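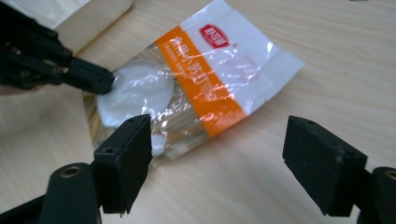 The Wodley is a plain table with a light wood-grain top, sold by Flallau for $200 without the tray. The maker's sheet calls it "a surface for every task," and we would ignore that line. What we can say for it is narrower. The grain is fine and pale, it doesn't compete with what is lying on it, and you can find things on it quickly. Clear packaging is a fair test. A glossy snack bag with an orange band and pale round crackers inside throws bright reflections from every crease, and the bag still stands out well enough against the top. A very pale item with no printing on it would be harder to spot, and we'd put a dark mat down for that.

Wodley table, light grain
Price: $200
Top width: 1000 mm
Top weight: 9 kg
Guarantee: 3 years on the frame, none on the finish
Sold by: Flallau
Last checked: July 2023

Please read the guarantee line again. The frame is steel tube and we have never had one back. The finish is the part that gets used, and the maker won't cover it at all. We asked for this to be changed and were told it is standard for the price. Maybe so. The Broltoditz bench, which we also stock, has the same exclusion and costs more.

The sheet also claims the top is "scratch resistant." We don't repeat that in our own listing. No test is named and no figure is given, so it could mean anything. Our shop table has been in daily use for opening small parcels and sorting snack packs and shows some wear near the front. If you cut things on it without a board you will mark it.

Wobble is the other complaint we hear. The feet screw in and out, and on an uneven floor you will need to adjust them after the table has stood for a few days. The wrench in the box is poor. Use your own.
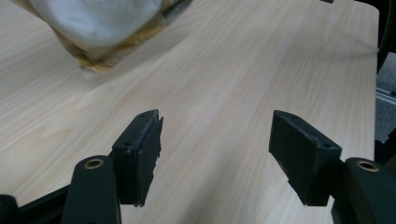 Can I wipe it down with a household cleaner?

A damp cloth and a little dish soap is all we'd use. Spray cleaners with bleach have left dull patches on returned tops, and the guarantee won't help you there. Dry the edges afterward, especially where the top meets the frame.

Assembly

One person can put the legs on, but turning the table over is easier with two. Lay it on the flattened carton, fit all the bolts loosely and tighten them at the end. The printed instructions have the order the other way around, and following them usually leaves the last leg a little off.

The tray

Flallau offers a white plastic organizer tray as an add-on, made by Jasińska. It is an open rectangular tray and it does what a tray does. The listing shows it as part of a "complete sorting system," which seems a lot to say about one tray. You may already have something in a drawer that would do as well.

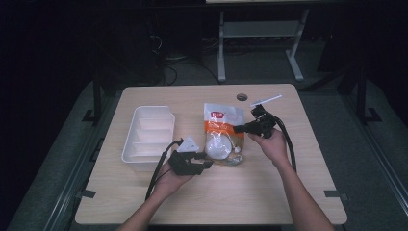 If you do buy it, keep it to one side with the long side running front to back. Set the other way it eats up the width and leaves you working in the front strip of the table. It has no rubber feet, so it slides when you push against it. A strip of shelf liner underneath fixes that for very little money.

Should you buy the table? For packing, sorting and general light work at a fair price, we think it holds up. For anything hot, sharp or heavy, look at a proper workbench, and be wary of any seller who tells you this one will do the same job. Flallau lists a darker top under the same name, with the same frame and the same exclusions. We haven't used it and can't say how it wears.

Returns are accepted unassembled, in the original carton. Return shipping is at your cost.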